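**Product review: Destico mixed stem set, used in the public rooms at Dresau House**
Reviewed by Ju-won Yook, Furnishings Office

The Furnishings Office was asked in June to find a replacement for the weekly fresh flower order at Dresau House. The order covered the front desk, the reading room and two landings, and it had become the largest single item in the interior plants budget. Several kinds of artificial stems were considered. The Destico set was bought for trial because it is sold as loose parts, so that one purchase could be divided among rooms of different sizes.

The set costs $116 and contains 22 stems, with separate leaf sprays. No vase is included. Delivery was prompt and the carton arrived in good condition, although the packing list named two flower types that had been replaced by others of similar size. A buyer who needs an exact color match should confirm the contents with the seller before ordering. 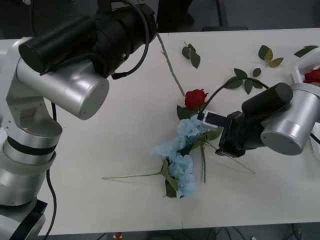
The main question for this office was whether the stems could be put together, taken apart and put together again by staff with no training in flower arranging. On the whole they can. The first desk arrangement took 20 minutes, much of it spent deciding on height. The later ones went faster. The printed guide is short and assumes a narrow-necked vase. Our vases at Dresau are wide, and the stems slid outward until a ring of clear tape was run across the opening. The guide should mention this.

Appearance at normal viewing distance is good. The larger blooms hold up best. The small filler flowers are less convincing, and the color on a few of them stops short of the petal edge. Visitors at the front desk see the arrangement from across a counter and would have no cause to object. On the reading room tables, where people sit close beside the flowers for an hour or more, the difference is plain.

Leaves are supplied flat and must be shaped by hand. This step should not be skipped. Left as they come, they all face the same way and give the arrangement a stiff, shop-window look.

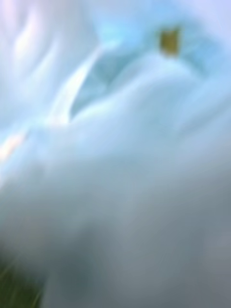
Storage deserves more attention than most sellers give it. Our rooms change with the season, and any set will spend part of the year in a closet. The Destico carton is thin and does not close well a second time, so we looked at other ways of keeping the stems clean and uncrushed. Something soft and pale, lying in gentle folds and rounded swells like the blue-white expanse here, is the sort of covering we now favor, whether it is cloth or a thin plastic film. It settles over the flower heads without pressing on them. Tissue paper was also tried and tore on the leaf tips. For longer storage we used a zippered bag from Mirnadik, bought separately, and this office would buy it again.

Cleaning is simple but slow. A soft brush removes dust from the blooms. The leaves may be wiped with a damp cloth, and the stalks can be rinsed if the flower heads are kept out of the water. After 33 days on the front desk, the trial arrangement needed one full cleaning. The landing arrangements, which stand near an open stairwell, needed two in the same period. Staff time for this work should be counted against the savings on fresh flowers – it is easy to leave out of the comparison.
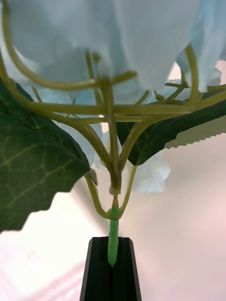

Two weak points were found. The first is stem length. Every stalk is supplied at nearly the same height, and cutting them down requires wire cutters of good quality; ordinary office scissors will not do the job and may be damaged. The second is smell. The set had a noticeable plastic odor when first opened, and it was left in the Um Street storeroom with the window open before going on display. The odor had gone by the following week.

We also compared the set with a ready-made arrangement from the same seller. That product is fixed in its bowl, looks slightly better from the front and is much quicker to put out. It cannot be altered, however, and the back is nearly bare. It would suit a shelf or a mantel. It would not suit any of our tables.

**Rating:** four out of five for desks, lobbies and landings; three out of five for tables where people sit close by.

**Recommendation:** The Destico set is approved for purchase for the front desk and both landings at Dresau House. The reading room will keep its fresh flower order for the present, at a reduced size. Offices wishing to order should state the width of the vase opening on the request form, and should ask for the Mirnadik bag at the same time if the stems are to be stored over the winter.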